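Section 6: Settling the Darville Blind Into Its Window

By now you have the brackets up, the headrail clicked in and (we hope) a cup of something beside you. What remains is the part most people rush, and it is a pity, as a Darville blind that has been given a proper half hour at the start will hang straight for years. Please read the whole section through once before you pick up the screwdriver again.

You will need the short Jelden screwdriver from the box, a soft pencil, a dry cloth and a step stool that doesn't wobble.

Before you begin

Clear the sill completely. Plant pots, candles, the little dish of keys – all of it. The bottom rail swings more than you would expect the first few times it comes down, and it has knocked over a good many things in our own showroom.

NOTE: If your window is divided into small panes, look at how far the dividing bars stand out from the glass. The Darville wants 40 mm of clear depth between the front of the bars and the back of the slats. If you have less than that, go back to Section 4 and fit the deep brackets.

Leveling and first lowering

1. Stand back across the room and look at the headrail against the top of the window. Old houses are seldom square, and a rail that is perfectly level can still look crooked. Custódio Baptista, who fitted blinds for us before he took over the workshop, always trusted his eye over the level, and we have come round to his way of thinking.

2. If the rail looks low on one side, loosen the bracket screw on that side by half a turn. Lift the rail gently, then tighten the screw again by hand.

3. Take hold of the cord with one hand and release the cord lock with the other. Let the blind down slowly, all the way to the sill.

4. Leave it down for 14 hours, with the slats open. Overnight is perfect. The ladder tapes have been folded tight in the carton and they need that time to drop to their full length.

5. The next morning, raise and lower the blind 6 times, pausing for a moment at the top and again at the bottom.

6. Check the bottom rail against the sill. If one end still sits low, turn the small adjusting button under that end toward the wall until the two match.

CAUTION: Keep cords out of the reach of children and pets. Fit the Tijani cord cleat supplied in the bag, high on the wall, and wind the spare cord around it every time you raise the blind.

CAUTION: Never climb onto the sill to reach the headrail, however sturdy it looks.

Cleaning

Wipe the slats with the dry cloth, closed one way and then the other. For kitchen grease, a capful of Cliner in a bowl of warm water does nicely. Keep the water away from the cord lock.

Choosing a slat angle for daytime

A blind is really a way of steering daylight, so do your final adjusting when the sun is at its strongest on that side of the house. Start with the slats level and tip them a little at a time, waiting a moment between each turn of the wand. Bright daylight through a large window with white bars can wash the panes out to a nearly white glow, and in a room like that we suggest tipping the room-side edge of the slats upward, so that the light goes to the ceiling first and comes down softer.
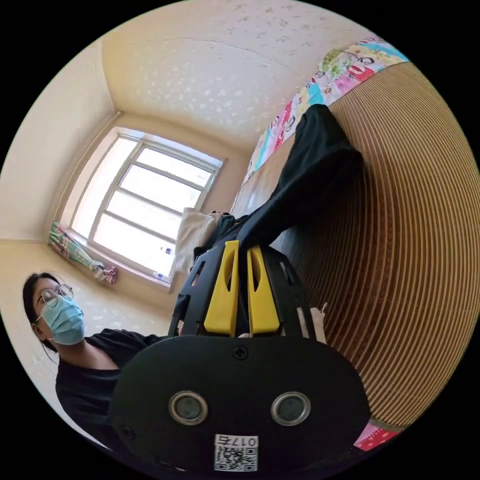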